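3.2 Surface finish and reverberation in small dark-walled rooms

The absorption figures in Section 2 were obtained on flat samples, and flat samples tell us little about how a coating performs once it is spread over four walls that meet at corners. The second part of the study therefore deals with whole rooms. We chose rooms small enough that the lowest modes fall well inside the range of male speech, where errors in the assumed absorption are easiest to hear and hardest to correct after the fact.

Two coatings were compared. The first, referred to as Tukham, is a mineral plaster applied in a single coat and troweled smooth. The second, Karkedine, is an aggregate plaster with a rough face, sprayed and left untouched while it cures. Both are tinted in the mass, so no paint film closes the pores. Samples of each were cured for 20 days before any reading was taken. In earlier work on the Sornthorpe rooms the curing period was not controlled, and we believe this explains much of the spread in those results.

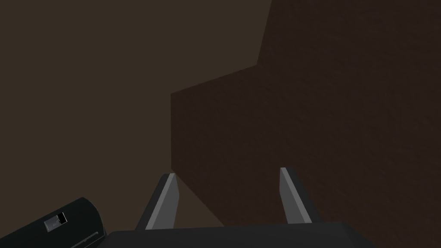 Figure 4. Smooth and mottled brown surfaces meeting at a straight boundary (computer rendering).

Readings were taken with the source in a corner and the microphone at seated ear height. The interrupted noise method was used throughout. Each position was measured 3 times and the decay curves were averaged before fitting. We did not average the fitted values, as the Belhaj procedure recommends, because in a small room a single bad fit can shift the mean by more than the effect under study. Decay was evaluated over a range of 20 dB. A wider range would have been preferred, but background noise from the ventilation plant prevented it in the lowest bands, even late in the evening.

In the middle bands the rough coating gave shorter decay times than the smooth one, as expected from the flat samples. The difference was smaller than the sample data predict. Two causes seem likely. The first is that the sound field in a room of this size is not diffuse, so that energy traveling between a pair of parallel walls strikes the coating at nearly normal incidence, where the rough face offers little advantage. The second is the treatment of edges. A flat sample has exposed sides that absorb sound and inflate the reported coefficient, while a continuous wall has none. We made no edge correction in Section 2, and readers comparing our sample data with room data should keep this in mind.

In the low bands the two coatings could not be told apart. The decay there is governed by the stiffness of the backing board and the depth of the cavity behind it, and a thin layer of plaster changes neither by much. Some authors have reported a measurable gain at low frequency from aggregate finishes. We could not reproduce it, and in at least one published case the cavity depth was altered together with the finish.

The high bands are less clear. Air absorption begins to matter even over short paths, and humidity was logged only at the start and end of each session. After correction, the rough coating still appears slightly better, but the margin is close to the repeatability of the method - we would not base a design decision on it.
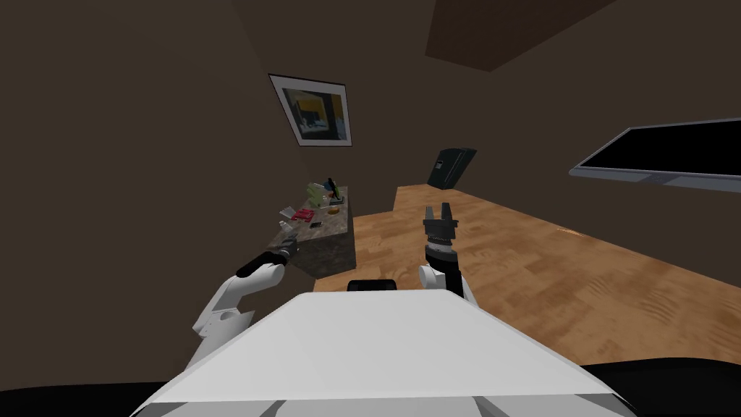

Furniture complicates matters further. Cabinets and counters cover part of the wall and take the coating behind them out of use, yet they also break up the paths between parallel surfaces and so make the field more diffuse. In the furnished condition the decay curves were visibly straighter, and the fitted values agreed more closely with the simple statistical formula. The formula therefore does better in the rooms people occupy than in the bare rooms where it is usually checked. Furnished values are listed in Table 2 next to the bare values, without adjustment for the covered area.

Color was held constant across both coatings. Pigment load has been suggested as a factor, since a dark tint requires more fine particles and these may block pores near the face. We measured flow resistance on tinted and untinted samples of Tukham and found no difference outside the error of the apparatus. The test was not repeated for Karkedine, whose pores are much larger than the pigment grains. The effect of a later paint coat, applied by roller over either finish, is taken up in Section 3.3.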